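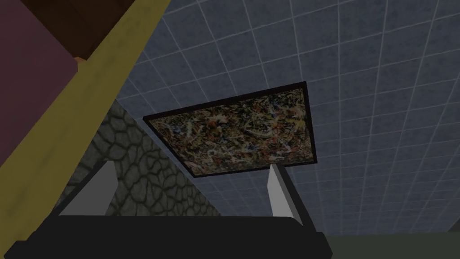

Section 4. House Rules for Driving the Two-Arm Robot in a Simulated Room

By the time you reach this section you should have Pallari installed, your hand controllers paired, and at least one room loading without complaint. If any of that is still giving you trouble, please go back to Section 3 and take your time with it. The rules below were put together by Rhona Niven and Barnabás Kiss after the first summer of shared sessions, and they have been trimmed and argued over a good deal since then. The current wording was agreed on Fri 2 February and replaces the loose sheet that used to be taped inside the binder.

People sometimes ask why a simulated robot needs rules at all, when there is no one in the room to bump into and no plate that can really break. It's a fair question! Our answer is that habits travel. The hands that learn to swing an arm carelessly in Pallari are the same hands that will be on the controllers when the hardware is switched on next door, and we would like them to be good, calm hands by then.

4.1 Before you start driving

1. Sign in under your own name. Please don't carry on in a session that a colleague left open, even if they told you it was fine.

2. Load the room from the approved list. Each room has a number and a version, and both go in the session log. If you are working in room 46, write "46" and the version beside it, and leave nicknames like "the yellow kitchen" for conversation.

3. Wait for the room to settle. Objects may shift a little as the physics starts up, and a box on a counter can creep or hop before it comes to rest. Give it 18 seconds by the session clock.

4. Check the neutral pose. Both arms should be raised in front of the body, clear of each other and clear of the furniture, with the grippers open. If one arm has loaded in some other position, use Return to Neutral from the Robot menu. Don't try to drive it there by hand.

5. Open and close each gripper once, left first and then right, and watch that the correct one moves. Swapped controllers are the most common mistake we see, and it happens to experienced drivers just as often as to new ones.

6. Look through every camera view in turn. You want to know what each one shows you before you need it.

Note: A wrist camera moves with the wrist, so when the gripper points up, the view points up too, and you may find yourself looking at a great deal of ceiling. There is nothing wrong with your installation. Keep the main view open next to it while you get your bearings, and the two will start to make sense together after a few sessions.

Caution: Never judge which way is level from a single tilted view. Floors and counters can run across the screen at quite an angle, and it is surprisingly easy to start "correcting" for a slope that isn't there. Turn on the gravity arrow (View menu, near the bottom) whenever you feel the least bit unsure.

4.2 While you are driving 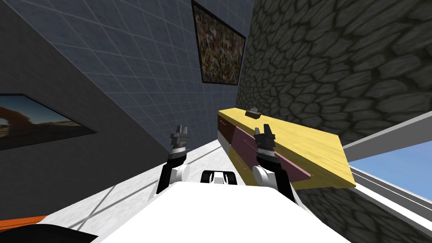 1. Move one arm at a time until you have been signed off for two-arm work. The sign-off form is at the back of this guide, and Rhona is always happy to sit with you for it.

2. Approach furniture slowly. Counters, drawer fronts and handles all count as contact surfaces, and contact at speed will be marked against the session even when nothing falls over. Set the speed limit to Low for the last stretch of any reach.

3. Keep the arms from crossing. From the head view, one gripper may seem to be touching a cabinet when it is only in front of it, or the two arms may look closer together than they are. Before you close the distance, switch views and check. It costs you a moment, and I promise you will be glad of the habit.

4. When you open a drawer, take hold of the handle squarely with both fingers and pull straight. Hooking it with the tip of one finger does work in the simulator most of the time, and we ask you not to do it anyway - the real drawers are far less forgiving.

5. Leave the walls alone. Paintings, window frames and the like are part of the room and not part of the task. If an arm touches one, press Mark Event and carry on.

6. Stop when you are tired. A session is limited to 28 minutes, and there is no prize for using all of them.

Caution: Do not use Pass Through Objects to free a stuck arm. It leaves the arm inside the furniture as far as the log is concerned, and the whole session then has to be thrown out. Press Stop, wait for both arms to hold still, and use Return to Neutral. If the path back is blocked, end the session and write down what happened.

Note: The Stop button on the Skerkine controller is the large one under your left thumb. Please practice finding it with your eyes closed, at least until it feels a bit silly.

4.3 When something goes wrong

Something will, sooner or later, and we would much rather hear about it than not. An honest note of a bad session is worth more to us than a tidy one with the awkward part left off.

1. Press Stop.

2. Press Mark Event, and do it before you change the view or move anything.

3. Write a line or two in the log in your own words. "Right gripper hit counter edge while I was watching the left" is a perfectly good entry.

4. Choose the event code from the list. If you can't decide, use 1301 (driver unsure), and Barnabás will sort it out with you later.

5. Don't delete the recording, even if the fault was plainly yours.

Note: Event codes are used to improve the rooms and this guide. They are not used to rank drivers.

4.4 Finishing up

1. Release anything you are holding onto a stable surface.

2. Return both arms to neutral and leave the grippers open.

3. Save, then wait for the green check mark before you take off the headset.

4. Hang the controllers on their chargers, left on the left.

The next planned review of these rules is in July. Suggestions can go in the log itself under Comments, or on paper in the Wasilewska tray by the door.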